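Home
Topics
Hardware
Hand tools
New posts
Search
Sign in

Handheld gripper, fingertip pads: is the soft pad worth it, or is it just the one in the product video?

Posted June 2022 in Hand tools > End effectors

I'm trying to pick between two finger sets for a handheld parallel-style gripper and I'm getting nowhere with what the sellers say. One is the Predier set, with flat soft pads. The other is from Revthorpe, and it has a harder ribbed tip. Same mount, same travel as far as I can measure with a ruler. The Revthorpe page claims it is "better across object types" and gives no list of the object types. The Predier page has a video of somebody picking up an egg. Everybody has a video of somebody picking up an egg.

So I did my own runs at home, on a bed with a sheet over it, with household stuff and toys. I know a bed isn't a lab bench. I wanted a surface that gives a little, because that is where the last gripper I owned fell apart on me. I did 384 picks in total and wrote each one down as held, dropped or missed. Of those, 124 were on plush and felt items, and that's the group I care about.

My trouble is that the two sets came out nearly the same on plush. The soft pads got a few more, but I was also slower and more careful with them, and I can't tell how much of the difference is me. On small cardboard boxes the ribbed tips seemed to bite better on the corners. On foam pieces I couldn't see any difference at all.

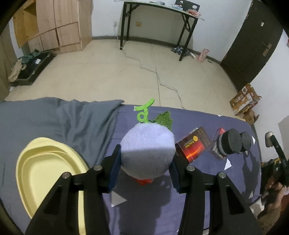

Plush ball between the blue pads, second set of runs.

The plush ball is an easy one, I'll admit. You can close on it from nearly any side and the thing squashes to fit. The stem and leaf on top are harder. If I go in from above I catch the felt and the ball swings, and then I have to decide if that counts as held. I've been counting it as held if it makes it to the basin, but I changed my mind on that partway through, so the early numbers may be too low.

Two things I'd like to know. First, is there any point in paying extra for soft pads if most of what I pick up is already soft? Second, how many tries per object do I need before a difference between two finger sets means something? I don't want to do another 384 to find out I should have done 2,000.

For what it's worth I'm not selling anything and I don't train anything on this. I have to recommend one set to a small group that will be buying several, and I'd like to be able to say why.

torque_and_see

Short version: your plush numbers can't answer the question, and more of them won't help much.

A soft object does the job of a soft pad. If the ball squashes, the contact patch gets big whatever the finger is made of. To see what a pad does you need objects that are rigid and a bit slick, or rigid and curved. A glazed mug handle, a marble, a glass jar, a plastic bottle cap on its edge. If Predier's pads have anything over the ribbed tips, it will show up there. If it doesn't show up there either, buy the cheap ones.

On the count, I went through this at work with two finger sets on a Quintero arm. We logged 1,077 grasps before anyone agreed on anything, and most of that was wasted, because we had let people pick which fingers to use each morning. The good days and the good fingers got mixed together. When we went back and swapped fingers every 10 picks, on a fixed list of objects, we had our answer by lunch. It was a boring answer: no difference on anything matte, a clear one on glass.

So I'd do this:

Write the object list down first and don't change it.
Swap finger sets in short blocks, ABBA order.
Decide what "held" means before you start. Lifted clear and kept for three seconds is a decent rule. Your "made it to the basin" rule mixes up grip with how steady your arm is.
Throw out the early runs. You changed the rule in the middle - they aren't the same test.

And time the picks. You already said you were slower with the soft pads. Slow and careful beats fast on any gripper ever made, so if you don't control for it you're mostly measuring your mood.

As to several hundred versus 2,000, it depends on how big a gap you need to care about. If the gap is so small that it takes thousands of picks to find, your group won't notice it in use. I'd stop worrying at that point.

padlife

i have the predier pads and they are great, no complaints. picked up everything i tried. get them

slowhand_mk2

I'd be careful with the answer just above. Pads are great when they're new. I had a Predier set since February and the left one started to peel at the lower edge after a few weeks of daily use, and dust got under it. After that it was worse than bare plastic. To be fair to them, I was cleaning the pads with alcohol, and the sheet in the package says not to. The ribbed Revthorpe tips are ugly and they mark soft cardboard, but mine look the same as on the day I put them on.

I do disagree with torque_and_see on one point. Plush isn't useless as a test. It won't tell you much about friction, agreed, but it tells you about closing force and how the fingers behave when there is no clear edge to aim for. Fuzz and loose felt get caught in ribs. I've had a ribbed tip refuse to let go of a fleece toy, and if you're dropping things into a basin that's a failure too. Did you log releases? Most people log only the pick. If the ribbed set holds as well and then hangs on to every third toy, that's your reason right there, and it has nothing to do with grip strength.

Also check whether both sets close to zero. On my mount the soft pads touch slightly before the end of the travel, so the trigger feels different and thin things get pinched early. You can shim it. Tivetti sells a shim kit for a silly price, or you can use two layers of tape.

If I had to recommend one for a group that shares tools, I'd go ribbed and buy a single set of pads for whoever needs to handle glass. People in a group don't read the cleaning sheet.

Reply from the original poster

Thanks. I did not log releases, which is annoying, since I remember at least a few where the felt leaf hung on and I shook it off without writing anything down. I'll redo it with a fixed list, short blocks and the three-second rule, and add a jar and a mug. The plush ball stays in for the release test only.

I'm not convinced yet that the pads are worth the money for us. The peeling worries me more than anything in the grip numbers. If anyone has a Revthorpe set older than a year, I'd like to hear how the ribs look now.

Related
Ribbed fingertips leaving marks on cartons
Swapping finger sets without losing your zero
Does trigger feel change with pad thickness?
Quintero arm: gripper mount wobbles after transport
What do you count as a successful grasp?
Cleaning soft pads without alcohol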